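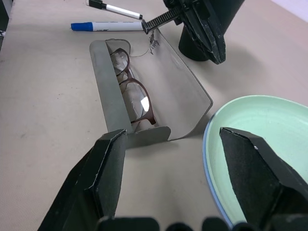
Aatos Mäkelä

Okay, so I've been wearing the Dita reading glasses from Tratport since December and I'm kind of hooked! They come in strengths for close work and for screens (I went with the screen ones, my desk is a disaster zone and I sit way back from it). The hinges were stiff for the first week or so, then they loosened up and now I forget I have them on.

The hard case is included, and you can order a spare for $7, which I did – one lives in the car. Shipping is free once you hit $100, otherwise it's a flat fee. My old pair from Huttunen cost more and the nose pads went yellow on me, so I'm not going back.

Wash them with dish soap and lukewarm water, no paper towels please! If a screw works loose, write to Paavo Turunen in the shop and he'll mail you a new one. Returns are good for 20 days, case included.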